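Cusitz folding cell – equipment budget notes

Updated 19 May 2020

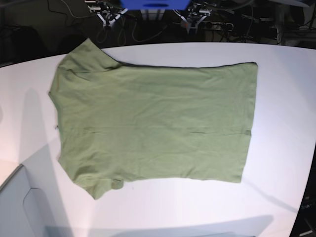 This README goes with the parts list for a two-arm shirt folding cell. Prices are in dollars, before tax.

- Gripper fingers, spare set: 380
- White table, replacement top: 409
- Cables, power strips and mounts: 907

Arms are on a separate order with Codemton. Get the Toldale quote before signing – their April price left out shipping.

Buy test shirts in plain colors and a mix of sizes. We set aside 900 for repairs in the first year.

Contact: Virág project desk | © Cusitz | Back to top

This site uses cookies. Accept | Settings

Comments (2)

tmk_lab: Does the 907 include longer cables? Ours were too short for a wide table.

foldbench: We went through two finger sets by summer. I'd order both up front.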